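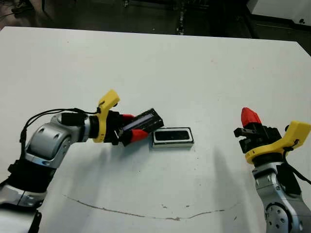 Questions I get about the little cases

What's this page for?
I sell small two-piece cases from my spare room in Berkton, and the same questions keep landing in my inbox. So I finally wrote the answers down! If yours isn't covered, use the form at the bottom.

Do the lid and tray come together?
Always. I pack them as a pair and I don't sell spare lids (sorry, I tried it once and the returns were a nightmare).

Which way around does the lid go?
Either way works on the Pomgate. On the Urnach there's a snug end, so if it feels stiff, turn the lid and try again before you push.

How do you check them before they ship?
I like a bare, pale table for this and good light from the side, and I do a whole batch in one go, usually after 4 in the afternoon when the house is quiet. Dark, shiny stuff hides scuffs until you put it on white. Two small pieces laid side by side with a bit of a gap, one in crinkly black and the other with a pale rim and a glossy dark center, are so much easier to compare than a heap in a box.
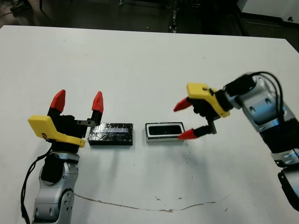
Can I wipe mine down?
Sure, with a soft dry cloth. Glossy black panels show every fingerprint, and a crinkled, reflective wrap like the one on the flat black box catches lint in the folds, so go gently along the creases. Skip the glass cleaner, please!

My lid is loose. Can you swap it?
Yes, as long as you send both pieces back. Put order code 3611 on the outside of the parcel if it was from the October batch, otherwise use the number on your slip.

Do you ship outside the US?
Not yet. I'm working on it.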